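Search this repository
Go to file

# Pluteo tabletop set: README

Notes on the marked objects in the Pluteo set: trays, bottle shapes, upright blocks. Read this before you trust any of the labels. I took over the card from Omar Akl in May and have rewritten most of it, mainly by taking claims out.

## What the set claims

The old card said the objects "stand in for common household items." I doubt it. A bottle shape with a rectangular body and a round neck will pass for a bottle if you already know it is one. A thin tray is a fair tray. The tall blocks are listed as "carton / container / other," and a label with three meanings isn't much of a label. Treat all the names as handles for finding files.

## Layouts

There are 57 layouts. Each has a short text file with the objects, their starting poses and who set the table. Hiba Karaki set most of them, and hers are the ones I would start with — she wrote down when a piece had been laid on its side on purpose. In the others you have to guess.
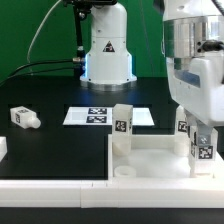

The old card also called the layouts "random." They were set by people, and people like to put the tray in the middle. If your method does well with a tray in the middle, please check it on something else before you write to us about it.

## Markers

The square markers are there so that poses can be read off. Nabil Mahasneh checked 100 poses by hand and found 9 he would not sign off on. The file `poses_checked.csv` lists them all. I have not seen a check of the rest, and I would not assume the same rate holds.

## Known problems

- "Upright" and "standing" are both used in the layout files. I can't find a difference.
- The frosted blocks are entered as "white" in some files and "clear" in others. Neither word is quite right.
- Object weights were copied from a Trandska order sheet. No one on the current list remembers weighing anything.

## Use

Fine for practice and for testing a loader. I would not publish a number from it without redoing the pose check. Corrections go to Mireille Atallah, preferably with the layout file attached.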